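Colska's refill shop reopens in June, and it's twice the size it was! Regulars raised the money themselves, 300 of them chipping in. 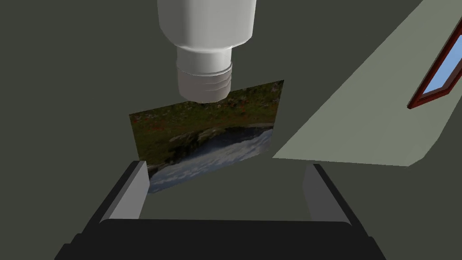 When can you visit?
Doors open at 9am, with free tea until noon.

There'll be 26 kinds of dried beans, plus soap, oats and (at last!) proper local honey.

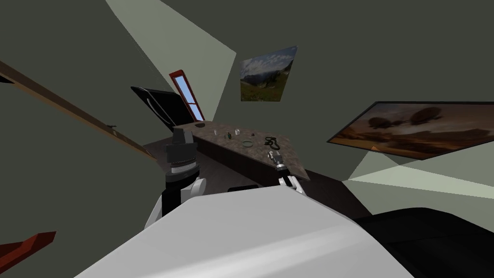
Picture: Brirko
The old shop on Quách Lane had room for four customers at a squeeze, so the new one feels enormous.
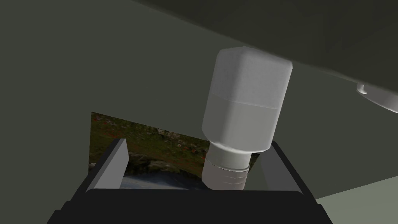 Faisal Qureshi, community reporter
Bring your own jars, any size, and they'll be weighed at the till. The 277 bus stops right outside, which is brilliant news if you're carrying flour home.

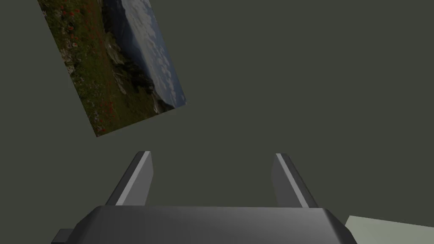

A flat print on a dark surface.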